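Clernar pavement planner: review meeting, minutes
August 2019
Present: Serpil Çetinkaya (chair), Viorica Mocanu (minutes), planning and perception teams

1. Minutes of the January review
Agreed. The action on replay logs is still open and has been carried over twice.

2. Simulator results
Perception reported 300 runs on the Rutherford street map with the new obstacle layer, and 20 stops that should not have happened. Serpil asked how many of the other runs had any obstacle near the planned path. No figure was available. She said a pass rate without that number means very little.

Viorica doubted that the map tells us much about real pavements. The light is kind, the sky is clear and there is hardly anyone about. Planning replied that the fixed objects are what the layer was written for, and that a hydrant, the boxes further up and the lamp post still leave a choice of routes. The person in the yellow vest is handled by the tracker, which was not under test.

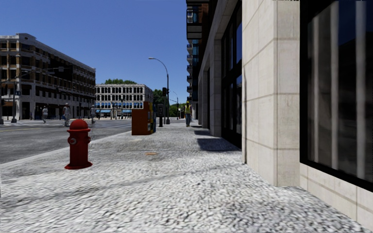 3. Plelon path smoother
The supplier's note claims shorter planning times. Our own log shows 340 ms at worst, with nearly 33 ms of that spent in the smoother. Serpil could not see what we would be paying for. No decision.

4. Grinden trial
Planning want a date. Refused until item 2 is redone with distances to the nearest obstacle logged.

Actions
Perception: rerun with distances logged, list every false stop.
Planning: ask Plelon for raw timings.
Viorica: find out who owns the replay logs.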